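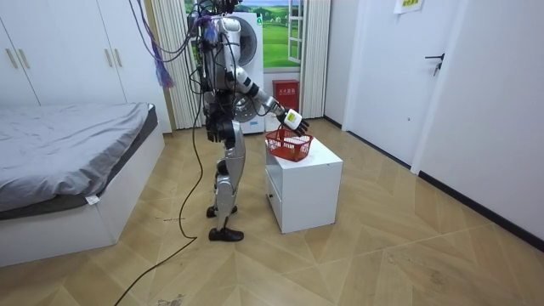 Ekura Residence Services
Maintenance and Furnishings Desk
Ticket 1388
Location: Room 12, small bedroom
Item: bedside cabinet, white, low, with drawer
Reported by: Keerthana Pai
Assigned to: Flynn Kerslake
Priority: Routine
Status: Closed

Description of fault
The resident reports that the drawer of the white cabinet does not close fully and that the cabinet rocks when the red basket is lifted from the top or set down. The resident requests repair or replacement. The basket is residence property and is to stay with the room.

Sunday, 9:40 a.m. (Kerslake)
Visited the room. The resident was present and gave permission for the drawer to be emptied. Contents were placed on the bed. The drawer stopped short of the closed position by the width of a finger. No damage was found to the drawer front. The right-hand runner had worked loose at the rear screw. Tightened the screw and refitted the drawer. It closed correctly on the first attempt and stuck again on the fourth.

10:15 a.m. (Kerslake)
Removed the runner. The screw hole is worn and will not hold. A replacement runner is required. Requested part 737 from stores, Drellado pattern, one pair. The drawer was left out of the cabinet and stored flat under the bed with the resident's agreement.

10:30 a.m. (Kerslake)
Checked the rocking separately. The cabinet is level on the corridor floor but not in its usual position, where one floorboard sits slightly high. Fitted a felt pad under the rear left corner. Movement is reduced but still present under load.

1:20 p.m. (Stores, Eglītis)
One pair of runners issued. Please note that the Jarkholm runners on the adjacent shelf are similar in length but will not fit this cabinet. The labels have been corrected.

2:05 p.m. (Kerslake)
Fitted both new runners and moved the fixing points forward into sound material. Drawer opened and closed 13 times with contents in place. No sticking. Added a second felt pad at the same corner. The cabinet no longer rocks when the basket is lifted or replaced.

Review (Pumphrey)
Work accepted. The raised floorboard is outside the scope of this ticket and has been referred to Building Fabric. Resident to contact the desk if the fault recurs.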